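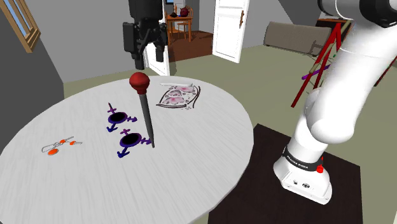 Dear all, I am answering the message about the object sets for the pick task, and I am sorry that it took me until 2nd January. I have now gone through the complete list of objects which our club received from the Kabbaj library, and I loaded the small sets one after another on the round table. My main finding is that we should keep the difficult objects, but not put all of them in the first exercise. The tool with the red ball on top is a good case. Its shaft is long and thin and it stands nearly upright, close to one of the two purple ring pieces, so a student who brings the fingers down must think about both things at the same time. The chain with the two orange discs is another kind of problem, as it lies flat on the table and there is very little height to hold.

I quote the earlier message and answer between the lines, as it is the custom on this list.

> Hello everybody,
> before the break I would like to settle three points for
> the Viltard round. First, which objects do we give to the
> beginners? In November many of them complained that the
> objects were strange and that they did not know what they
> were supposed to be.

I understand the complaint, but I do not fully agree with it. A student does not need the name of an object in order to grip it. I would however give every object a short working name in the task sheet, so that we all speak about the same thing in the meetings. At the moment one group writes "symbol", another group writes "ring with arms", and the log files have only the library number. I lost one full evening with this when I compared the results of two groups and saw too late that they had used different pieces.

For the beginners I propose only objects which are compact and have a clear place to grip. The purple rings can stay, with one alone on the table in the first exercise and both in the second. The chain I would keep for the last exercise.

> Second, the number of attempts. The rules of Viltard say
> 40 attempts per group, but our own club rules say 32. I
> think we should use the same number as the competition,
> otherwise the students will be surprised.

Yes, please let us take 40. The 32 comes from the time when we had the old computer in the club room and one attempt took very long. With the new settings this is not a problem any more. I will change the number in our rules if there is no objection on the list.

One small remark: the competition rules also say that an attempt counts from the moment when the gripper leaves its start position. Our script counts it from the moment when the objects are loaded. So a student who loads the table and then decides to change something in the code has already lost one attempt. I have corrected this in my own copy and I will send the change to the Fudach repository when I have tested it with the other table sets also.

> Third, is the background important? Somebody asked if we
> can remove the rooms and the furniture, to make the
> simulation faster.

I tried it both ways. Without the rooms it is a little faster on my laptop, but I would prefer to keep them for all groups which use the camera. A program that finds the objects by colour can work very well in front of an empty grey wall and then fail when there is a red ladder or a dark red teapot behind the table. One group last year looked for "the largest red area" and was very satisfied with it — until they changed the view. It is better that they meet this problem in the club and have time to repair it.

For the groups which work only with the given positions, the furniture has no use and they can switch it off.

> Please also write if you can help with the evening before
> the competition.

I can help, but only from 5 o'clock. I can bring my laptop and one spare screen. Somebody else would have to bring the long cable, because mine is broken near the plug.

Two more things which were not in the message. The floral card near the back of the table is still in the set, although we had spoken about taking it out. I could not find in my notes why we wanted this. If someone remembers, please write it here, and if there is no answer I will leave it where it is.

And the beginners' text from Proltell, which we hand out in the first meeting, still explains the gripper with suction. Our arm in the simulation has two fingers, so the whole second page does not fit. I have started to write a new page with simple sentences, as many of our students read English as a second or third language, like me. I would be glad if a native speaker could look at it before we print it. The draft is in the shared folder, under "handout new", and you may correct directly in the file.

With kind regards to all, and a good new year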